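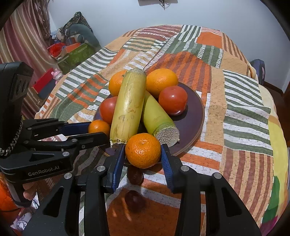 Slide 1. Jaws open around the mandarin, plate of fruit and sugarcane behind.

Leave this up while people find seats. Don't start until the door stops banging.

Hello, thanks for coming to the after-lunch slot, I know what it costs you. I work on the Clurneo project, and for the next while I'm going to talk about teaching a robot to handle fruit by doing it yourself, repeatedly, until you no longer want any.

(Pause. If no laugh, move on. There was no laugh at Ekwood.)

First point. We started with remote control. Person in a chair, arm across the room, two sticks and a pedal. It works, in the sense that filling out a tax return works. A mandarin you'd pick up without looking took one of our people nearly 46 seconds by remote, and they'd had a week of practice. The arm learned from this. It learned to hesitate.

So, second point, get rid of the arm for the showing part. Hold the gripper yourself. Your wrist is already a very good wrist. Point back at the slide: a hand on the device, the jaws open, blue ribbed pads either side of the fruit. The gap is only slightly wider than the mandarin, so a sloppy approach bumps the fruit and you have to mean it.

Talk about the plate here. People always ask why we don't use neat blocks on a gray table. We did, in March. The policy got excellent at neat blocks. Real plates have a mandarin on the rim, tomatoes and big oranges crowding each other, and two lengths of cut cane lying at whatever angle they like. Also a patchwork tablecloth in orange, rust and green, with two small dark red fruits sitting on it that have no interest in our task definition.

Ask the room: which one would you pick first? Wait for it. They'll split between the mandarin and the tomatoes. Good, that's the third point. Your demonstrators will split too, and if you don't write down an order the robot averages them and goes for the space in between.

SLIDE 2, numbers. Keep it short, they're on the handout.
17 homes, 60 demonstrations in each.
3 rules for demonstrators: one grasp at a time, no fixing a bad grasp with your other hand, don't talk to the fruit. The last one isn't technical.

Mention the cane. Round fruit forgives you, cane does not. Grab it off center and it swings. Frayed ends are worse again, and we still throw out more cane demonstrations than anything else. Don't promise a fix. I promised one at Ekwood and got emails.

SLIDE 3, Clemeo. That's the replay tool. Show the clip if the projector cooperates, otherwise wave your arms. Say plainly that remote control stays for corrections: robot gets stuck, person takes over, gives it back. Ragnarsson paid for the sticks and would like them used.

Questions. Someone will ask about soft tomatoes. Answer: slower close, and bring spares.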